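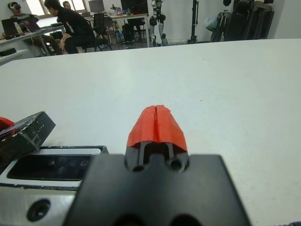 ## Winterizing a small caravan in one afternoon

Quick version, written between jobs. Works for most two-berth tourers. Mine is a Galtby, 378 inches... no, centimeters, long, so everything is in easy reach. Bigger vans, same steps, more crawling.

You'll need:

- bucket
- hose with a spray head
- old towels
- silicone spray for the seals
- 4 axle stands
- a roll of tape and a marker

### 1. Drain the water

Park nose up a little. Pump off at the panel, all taps open, set to the middle so hot and cold both run. Then the heater drain valve. Mine's under the bed locker, yours might be by the door. Let it run till it stops, then leave it another hour. Shower head off the hook and down in the tray. Water sits in that hose and splits it.

Toilet flush tank too. Everyone forgets the flush tank. I did in October two years back and the new valve plus shipping from Brusetgate cost me more than a weekend away.
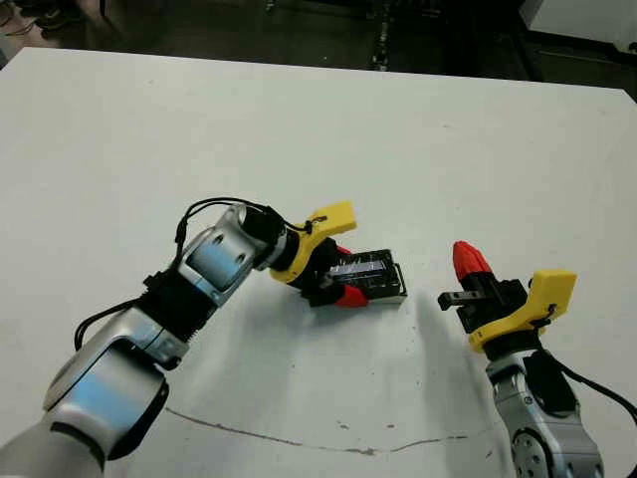

**Do I leave the taps open all winter?**

Leave them open, plugs in the sinks to keep smells and bugs out. Any water still in the pipes has room to expand.

### 2. Gas and battery

Gas off at the bottle, bottle out, cap on. Store it outside, upright, never in the house or a cellar.

Battery: charge it full first, then take it out. Negative lead off first. Top it up once a month. Put tape on the leads and write which is which, you will not remember in spring.

### 3. Wheels

Chock them. Pump tires to the top of the range on the sidewall. Stands under the axle if it's sitting more than a couple months, otherwise roll it a quarter turn now and then. Handbrake OFF once chocked, the shoes stick on if you don't. Don't put stands under the corner steadies, they aren't made to carry the van.

### 4. Inside

Cushions on edge, away from the walls. Fridge door wedged open. All food out, even the tins. Cupboard doors ajar. Wipe the window rubber, then a light spray of silcone. Leave the fixed vents alone, don't block them.

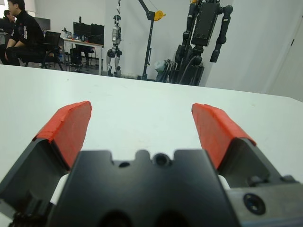
**Is a full cover worth the money?**

Only if it breathes. A Pasard cover fitted mine well and I paid 400 for it, straps included. A plain tarp traps damp and rubs the paint, so skip that. Wash and dry the van before the cover goes on or the grit will scratch the windows.

### 5. Last bits

Hitch lock on. Grease the hitch, bag over it. Photo of the serial number and the odometer on the tow car if you log trips (1,827 miles towing this year for us, a good one). Call the insurer if its stored somewhere new.

Check it every few weeks, more after wind. Thanks to Dalibor Kopecký for the tip about the plugs. Spring de-winterizing page to follow when I get a minute.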